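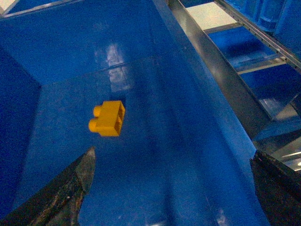

Chapter 6
Gathering Demonstrations for a Learned Grasping Policy

6.1 What this chapter covers

Chapter 5 treated the policy as a function from camera images and joint readings to motion commands, and assumed that training data were available. This chapter takes up the data. It describes how demonstrations are recorded by a human operator, how a recording session is planned, and how the resulting episodes are checked before they enter a training set.

Most of the material is drawn from the Trosel exercises, a series of short pick-and-place tasks with toy bricks, bins and dishes. The exercises were first run at the Munville teaching laboratory and later repeated at Grosach with a different arm. The tasks are simple on purpose. A student can record a usable set in an afternoon, and the errors that appear in it are the same ones that appear in larger collections.

6.2 Terms

An episode is one continuous recording of one attempt at a task, from the start pose to the end pose. A frame is the set of sensor readings stored at a single time step: one image per camera, the joint positions, the gripper opening and the command sent by the operator. A session is a group of episodes recorded without changing the hardware, the camera settings or the operator. A task instruction is the short sentence stored with each episode, such as "put the yellow brick on the plate."

The word "demonstration" is used in this book only for episodes in which the operator was trying to complete the task. Free motion recorded to test the equipment is kept in a separate directory and is never used for training.

6.3 The wrist view

A camera fixed near the gripper moves with it. The fingertips therefore stay at nearly the same place in every image for a given gripper opening, while the object and the background change. This has two consequences for the person recording.
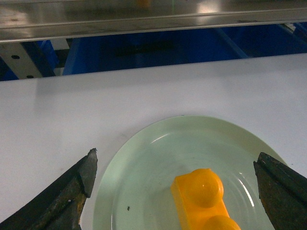

First, the object should come into view early in the approach. If the operator brings the arm in from the side and turns the wrist at the last moment, the image contains little that predicts the motion, and the policy must learn the turn from joint positions alone. Second, the final part of the approach should be slow. At a fixed recording rate, a fast descent yields only a few frames in which the object lies between the fingers, and those frames carry most of the information about when to close.

Surfaces also matter. A glossy plate or a metal beam returns highlights that shift as the camera moves. A policy trained under one arrangement of lamps can come to depend on them. The remedy is to vary the lighting between sessions - never within an episode - and to note the change in the session log.

6.4 Planning a session

The Trosel protocol calls for 200 episodes per task. Start positions are drawn from a printed list so that the operator does not drift toward convenient ones. The list includes positions close to the walls of a bin, where one finger has little clearance, and orientations in which the studs of the brick face sideways. Operators left to choose for themselves tend to avoid both.

Each session begins with 2 calibration episodes, which are stored but excluded from training. The operator then works through the list in order. An attempt that fails is kept and marked as failed. It is not repeated until the end of the list, so that the order of positions stays the same for every operator.

6.5 Checking the episodes

Review is done by a second person using the Softić viewer, which plays all camera streams side by side with the gripper command. The reviewer answers three questions for each episode. Does the stored instruction match the objects used? Are all streams complete and aligned in time? Does the episode end with the task done?

In the first Munville set, 138 episodes passed review without correction. Another 28 had a wrong instruction and were relabeled. The rest were set aside, mainly for missing frames in the wrist stream. Section 6.8 returns to these figures and shows how the success rate of the trained policy changed when the relabeled episodes were left out.

6.6 Pauses and corrections

Operators hesitate. A pause of a second or more above the object produces many nearly identical frames paired with a command of zero motion, and a policy trained on them may stop in the same place and remain there. Pauses can be trimmed after recording, but trimming breaks the even spacing of time steps and must be done before the commands are resampled.

Corrections are a different matter. When a finger touches the rim of a dish and the operator backs away and tries again, the episode contains a recovery that cannot be obtained from clean attempts. Such episodes should be kept at full length. The procedure for separating the two cases is given in the next section.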